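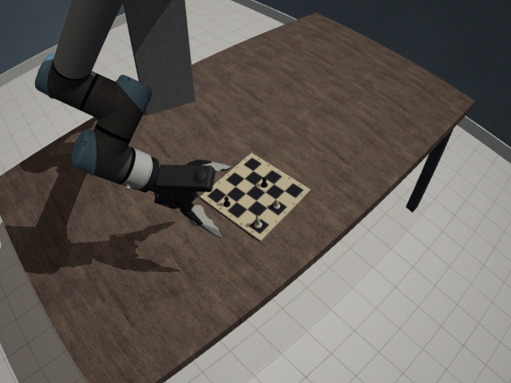

The simulated chess cell at the Stitach open day. Gripper open next to the board, four pieces in play.

Forum > Events and Visits > Stitach open day, Plirville

gridlock_46
Posted 15 November 2024

I went to the Stitach open day in Plirville and said I would write it up for those who couldn't get there. I was there for the afternoon and spent most of it at the chess station.

The chess station is all simulation. They run it on a big screen with a keyboard in front, and the staff type in a task such as "move the white pawn one square" and the arm plans it and goes. The software is called Wan. It's their own planner, and the part they are selling is Skalteo, the package that takes a plan checked in simulation and sends it to a real controller. I didn't see Skalteo running on real hardware and I don't think anyone else did that day.

The board is small and they only use a few pieces at a time. I asked why not a full set. The answer was that they are testing the approach and the grasp, and a full board makes the planner slow. They reset to a new layout between runs.

They said a batch is 100 runs, and 17 of the last batch had failed. They had that number on a sheet at the desk, so they weren't hiding it.

Parking was fine. Lunch was sandwiches. If you go to the next one, get there early, the talks fill up.

pallet_jack
Thanks for writing this up. 17 failures out of 100 on picking up a pawn is bad, though. And that's in simulation, where the camera never gets dirty and the table never moves. I wouldn't let that near a line.

gridlock_46
I asked what counted as a failure. Knocking over any piece counts, even if the right one gets picked up. So does setting the piece down over a line between two squares. It's a strict count. I would still want to see it lower.

tessellate
I was there too, in the morning. My take is different from pallet_jack's. Chess pieces are a decent test because they are narrow, they stand up on a small base, and a neighbor can be right next to the one you want. If the planner can get two fingers down between pieces without touching anything, it can do a lot of bin and tray work.

My complaint is the opposite one. Four pieces on a board is too easy. I wanted to see it with the squares full on one side.

pallet_jack
So we agree it's an easy layout, and it still fails 17 times. I don't see how that helps your case.

tessellate
The batch wasn't all one layout. The person at the desk told me the start pose changes every run and so does the angle of the board. I would expect more misses from that than from the number of pieces. 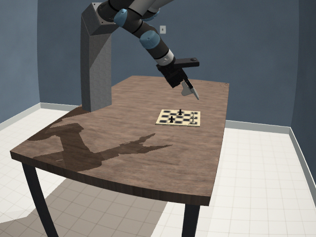 The other thing I noticed is how much time it spends high up. It lifts well clear of the pieces, goes across, and then comes down slowly. I asked if that was a limit of the planner and was told it's a setting. They keep the clearance large for visitors so people can follow what it's doing. I would have liked to see it run at the normal setting, even once.

Also worth saying for anyone thinking of mounting an arm the same way: the pillar stands on the table itself, toward the back. That saves floor space, but on a real table you would have to think about how stiff the top is. I raised this and they said a customer would bolt it to a steel frame. Fair enough, but then the simulation should show the steel frame.

moss_and_motor
Does it matter what the table looks like? The planner only needs to know where it is.

tessellate
It matters if you use the simulation to make training pictures for the camera side, and they told us they do. Table texture, light and shadow all go into that.

gridlock_46
Right, and the shadow of the arm on that table is large. I asked if they vary the light between runs. They do for training but had it fixed for the open day.

moss_and_motor
OK, that makes sense. Did they say anything about price?

gridlock_46
Not for Skalteo. Wan is a yearly license and you have to ask for a quote. There's a trial that runs for 7 days.

pallet_jack
Seven days is not long enough to get our IT people to open a port — let alone test a planner.

hexkey_lou
We did the trial in April. It installed without trouble, but our arm wasn't on the supported list and we spent most of the week on the joint limits file. Support did answer the same day each time. We didn't buy it. If your arm is on the list you will probably have a better week than we did.

pallet_jack
Which version was that? If the list has grown since then I might ask for a quote after all. I'm keeping my view on the failure count.

hexkey_lou
I don't have the version number here. I'll look at work and post it. The list is in the install guide, near the back, and they'll send you the guide if you write to them.

gridlock_46
I have the handout from the desk with the supported arms on it. Send me a message if you want a scan.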